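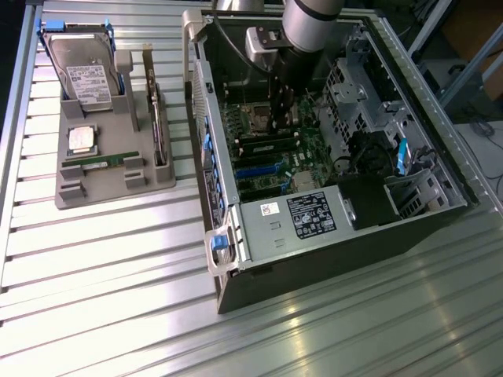 I have been using the Innes 2 for one month now, so I will write some posts about it. It is a mid-range phone, it does not fold and it does not slide. I bought it with my own money in the Venelitz store on the main street.

First, the price. I paid 500 with the charger included. The charger is a separate small box, and the seller had to go to the back to find it. Please ask for it, they will not always offer.

My old phone was the first Innes. I kept it until the charging port became tired and I had to hold the cable at a certain angle every night. So my comparison is mostly between these two and not with the expensive models, which I have only held in stores.

The size is almost the same as before, but the corners are more round. In a front pocket of jeans this is a good change. On a smooth table it is a bad change, the phone slides away when it vibrates. I bought a case after one week.

Screen: bright enough for the bus stop at noon. The automatic brightness is too careful in the evening and goes very dark while I am reading. I switched it off and I move the slider by hand, like in old times.

Battery. On a normal work day I take it from the charger at seven in the morning and it asks for power after around 14 hours. Normal day for me means messages, some music, maps two times and too much news. With video calls it is less, I did not measure how much.

Charging is slower than what the Venelitz web page made me expect. The page speaks about the fast mode, and the fast mode works only when the screen is off. This is written in the paper manual, in the part about safety. I read manuals, so I found it.

Camera in daylight is fine and I have no complaint. At night the street lamps get a yellow cloud around them. My mother's phone is older and does not make this cloud. Maybe an update will repair it, the last one did not.

About updates: there were two since I bought it. One changed the alarm screen so that "Snooze" is now where "Stop" was before. I was late for work one time and I am still a little angry.

Somebody asked me if it works with the Gandau watch. Yes, but you need to install the Gandau app first and connect the watch from inside the app. If you connect from the Bluetooth menu, you will get the time and nothing else. I lost an evening on this.

Calls. I live near Husthorpe, where the signal was always weak behind the train station. With the old phone the call dropped at the same bridge every day. With this one the voice becomes metallic there, but the call stays. For me this is the best reason to change.

Moving the data took me one long afternoon. Photos came over well, all 1,692 of them. Notes came too, but without the folders, so the shopping lists are now mixed with the door codes and the recipes. I am sorting them slowly in the evenings.

Fingerprint reader is on the side button. It knows my thumb very well and my other thumb almost never. I registered the other thumb again, under a new name, and now it is better but not perfect.

The speaker is loud and a bit thin. For podcasts in the kitchen it is enough. For music I use the headphones, and yes, you need an adapter, and no, the adapter is not in the box.

Would I buy it again for the same price? I think yes. If your first Innes still charges normally, I would wait until the spring, the stores here usually make the price lower in March.

One more thing that I forgot: the SIM tray is very thin and I bent it a little with the pin. It closes, but push it gently.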